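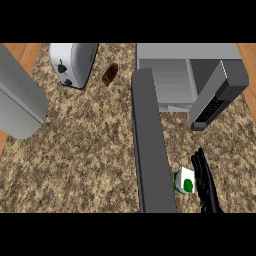 I have been selling countertop sealer out of my shop in Pludham for long enough to know that most folks only think about their stone when something has already soaked into it. Usually it's oil, sometimes red wine, once in a while a whole jar of beet juice. With a speckled counter in tan, beige and dark brown you can miss a stain for months, and a toaster parked in one spot hides even more of it (go ahead, slide yours over and take a look!). That's the kind of counter I had in mind when I started carrying Holmgren Stone Sealer, and I still use it at home twice a year.

Holmgren Stone Sealer, 16 oz bottle
Item no. 2639
$19 – in stock

It goes on thin, like water, and you wipe off whatever hasn't soaked in after ten minutes. Please do wipe it off. I got distracted by a phone call the first time I tried it and spent the rest of the evening buffing out a sticky haze with an old T-shirt. One bottle covers 119 square feet on polished granite, a good bit less on honed stone because that drinks up more.

Not sure if you need it? Put a spoonful of water on the counter and go make coffee. If there's a dark patch under the water when you come back, it's time. If the water is still sitting up in a bead, save your money and check again in January or so.

I also carry the Ranach version, which is thicker and smells a lot stronger. It's good stuff for floors and outdoor steps, and I used it on the front stoop of our building, laid in 1922 and never sealed as far as I can tell. I wouldn't want that smell in my kitchen, though.

What's in the box: the bottle, two lint-free cloths and a pair of gloves that run small. If you have big hands, grab your own.

Orders over $154 ship free, and I can drop off in Pluterley most mornings before ten. Just leave me a note at checkout.

Search products Go

We use cookies to remember what's in your cart. Accept | Settings

© Pludham Stone Care. All rights reserved. Contact | Shipping | Back to top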